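# Keeping a Small Batch of Spice Rubs and Drink Powders Fresh Through the Winter

My kitchen in Dratdale gets damp from the first week the heat goes on until well past February, and for years I lost a good part of whatever I had ground or mixed in the fall. What follows is the routine I settled into after a lot of clumped onion powder and one very sad batch of malted cocoa.

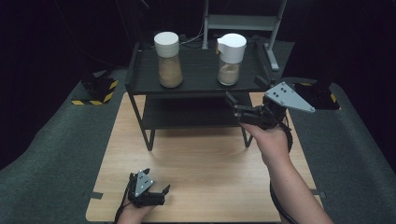

## What you'll want to have out

You don't need much, and I'd guess most of it is already in your cupboards. Here is my list:

- Glass jars with lids that close tightly (pint size is the handiest for me)
- A wide-mouth funnel, or a sheet of parchment you can fold into one
- A fine mesh strainer
- A rimmed baking sheet
- A dry pastry brush that has never been anywhere near butter
- Masking tape and a pen that doesn't smear
- Plain white rice and a few paper coffee filters, if your kitchen is as damp as mine

Please don't run out and buy matching jars! I started with old jam jars and a couple that had held pickles. The pickle ones never did lose their smell, even after two nights full of baking soda, so they hold buttons now, but the jam jars are still going strong.

## Step 1: Wash and dry the jars properly

Wash everything in hot soapy water, lids too, and take the rubber gasket off if there is one. Then let the jars dry for far longer than you think you should. I turn mine upside down on a towel for an hour, then right side up overnight with the lids off.

If you're in a hurry you can put the glass (only the glass, no plastic parts and no rubber) in a cold oven, set it to the lowest temperature it has, and leave it for 16 minutes once it's warm. Turn the oven off and let the jars cool inside with the door cracked open. A jar that's still warm when you fill it will fog up on the inside, and then you've undone all your work.

Run a dry finger around the inside of the rim and down in the threads of the lid. The threads are where I used to get caught. They hold a little bead of water that you can't see, and it goes straight into your powder the first time you tip the jar.

## Step 2: Dry whatever you're storing

This applies to anything you've ground yourself, and to anything from a bulk bin too. Spread it on the baking sheet in a thin layer, no thicker than a pencil, and leave it in a barely warm oven with the door propped open by a wooden spoon. I give ground spices 16 minutes and heavier things, like ground nuts or toasted flour, more like 45.

Stir once in the middle. You want it to smell nice but not strong. If the whole kitchen starts to smell wonderful, take it out, because that's the flavor leaving.

Don't do this with anything that has sugar or milk powder in it. Sugar goes sticky and milk powder picks up a stale, cardboardy taste, and I can tell you there's no rescuing it. For those mixes, skip straight to sifting.

Let it all cool completely before you go on. Completely! I go and do the ironing.

## Step 3: Sift it

Hold the strainer over a bowl and shake the powder through a couple of spoonfuls at a time. Use the back of a spoon to press the soft lumps. The hard little ones that won't press through can go in a soup or in the compost.

Sifting feels fussy and I skipped it for a long time. My neighbor Vesna Vasić talked me into it. She makes a paprika and caraway blend that she sends to half her family, and hers pours like sand even in March, while mine used to come out of the jar in one piece like a hockey puck. Once I started sifting, mine behaved a great deal better. (Hers is still nicer. She toasts the caraway darker than I dare to.)

## Step 4: Fill the jars

Set the jar on the baking sheet so you can pour back whatever misses. Put the funnel in and go slowly. Powder traps air as it falls, so every inch or so give the jar a gentle tap on a folded towel to settle it.

How full should you go? It depends on the lid.

**Plain screw or push-on lids.** Fill close to the top, leaving a finger's width. Less air in the jar means a longer life, and this is how I keep anything that's going to the back of the pantry.

**Pouring caps and shakers.** Leave plenty of room, a third of the jar at the very least. Powder needs space to move or it packs against the opening and then comes out all at once, usually over the stove. I only put in what we'll get through in a month and refill from the big jar.

Brush off the rim and threads with your dry pastry brush before you close anything. A few grains on the rim are enough to keep a gasket from sealing.

## Step 5: Add a rice packet if your kitchen is damp

Put one tablespoon of dry rice in the middle of a coffee filter, gather up the edges, and tie it tightly with cotton string. Tuck it in on top of the powder and close the lid. I swap mine out every six weeks or so. If you forget, no harm done, it just stops helping.

For years I put loose grains of rice straight in the salt the way my grandmother did, and for salt that's fine. In cinnamon sugar it's not so fine. My brother-in-law found that out on a piece of toast and still brings it up.

## Step 6: Label it right away

Write what it is and the month you filled it. Do it before you put the jar down somewhere. I once had four jars of tan powder in a row, and I was so sure I'd remember them, and I had to taste my way along like a detective. Ground ginger, garlic powder, dry mustard and a vanilla pudding mix look very much alike by lamplight at six in the morning, and only one of them belongs in coffee.

I stick my tape on the bottom of the jar if it's sitting out and on the side if it's in a cupboard. If it's a blend, I add the proportions as well, in tiny writing:

- **Chili rub:** 4 chili, 2 cumin, 1 garlic, 1 brown sugar
- **Hestetti blend** (named after the street where I first ate it): 3 fennel, 2 black pepper, 1 lemon peel
- **Winter cocoa:** 3 cocoa, 3 powdered milk, 2 sugar, a pinch of salt

## Where to keep them

Cool, dark and away from steam is the rule, and I break it a little every day. The things I use all the time live out where I can grab them, and I accept that they'll fade sooner. Everything else goes in the hall closet, which shares a wall with the outside and stays around as cool as a cellar.

The places I'd avoid are the shelf over the stove, the top of the refrigerator (it's warmer up there than you'd expect), and the windowsill, no matter how pretty the paprika looks with the sun behind it.

If you do like a small riser or a shelf on the counter, keep it at the end farthest from the kettle. Put the tall jars where they won't get knocked by your elbow, and wipe underneath now and then. I do mine when I do the bread box.

## How long things last

These are my own numbers from my own closet, so take them as a starting point.

| What | Out on the counter | In the closet |
|---|---|---|
| Ground spices | 3 months | 10 months |
| Salted rubs | 4 months | 1 year |
| Blends with sugar | 2 months | 6 months |
| Anything with milk powder | 1 month | 3 months |
| Ground nuts | Don't | 1 month, better in the freezer |

To check an old jar, shake a little into your palm, rub it with your thumb and smell it. If you have to think about what it is, it's time to mix a new one. Anything that smells musty, or like crayons or old paint, goes straight out.

## If it clumps anyway

Soft clumps that break up with a fork are only a bit of moisture. Sift the powder again, dry the jar again, put in a fresh rice packet and use it up first.

If the powder has set hard, chip out a piece and look at it in good light. Any fuzz, any gray or green specks, or any webbing means the whole jar goes, and you'll want to check the ones next to it too. If it's clean and still smells right, I grate it on the fine side of a box grater over whatever I'm cooking.

One more little thing about shaking a jar over a steaming pot. I know we all do it, and I did it again last night with the garlic. Spoon it into your hand first, away from the stove, put the cap back on, and then season your soup.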